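**How does a robot learn to tidy up?**

It copies people. Lots of times!

At the Sarkdale lab nobody types in every tiny move. Too slow. Insted a person holds a gripper, kind of like a robot's hand on its own, and does the job. Pick up a cup. Put it down. A camera on the gripper saves the whole thing. One try = one example.

Then again. And again. 20 tries, new spot for the cup each time, so the robot dosen't just learn one spot.

So far: 2,458 examples. The team checks them all and keeps the good ones, 1,841 right now. Dropped the cup? Goes in a different pile.

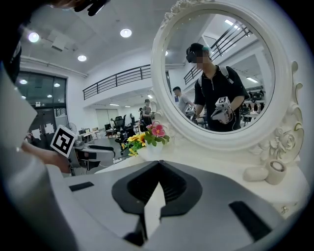

Different rooms help too. Different tables, different lights. A robot that only ever saw one desk gets mixed up at the next one. More places, better guesses.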